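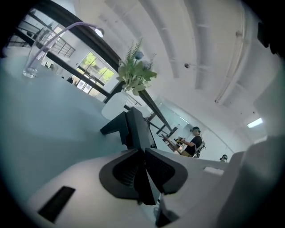 How to clean an artificial plant arrangement

Artificial flowers and greenery collect dust faster than most people expect, especially in a bright room with high ceilings and exposed ducts. Feathery fern fronds are the worst for it. Set aside half an hour in the morning, when the light is good.

What you need

A soft paintbrush, a hair dryer with a cool setting, two microfibre cloths, dish soap, a bowl of lukewarm water and an old towel.

Steps

Clear the table of glasses and papers, then lay the towel down.

Lift the stems out of the vase together and note which way the front faces. A phone photo helps.

Run the dryer on cool, held well back, from the base of each stem to the tip. Do this outside or by an open window.

Brush between the fronds. Work outward so you don't bend them.

Wipe broad leaves on both sides with a damp cloth and a drop of soap, then go over them with the dry cloth.

Dab fabric flower heads only. Test the colour on the underside of a petal first – pale blues can run.

Wash the vase inside and out and let it dry fully.

Put the tallest pieces back first, then the leaves, then the flowers.

Ours at the Brundinwood office gets this treatment every February and a quick brush every few weeks. If a stem has come loose from its wire, a dot of hot glue will hold it. Leave it for five minutes before you bend it again.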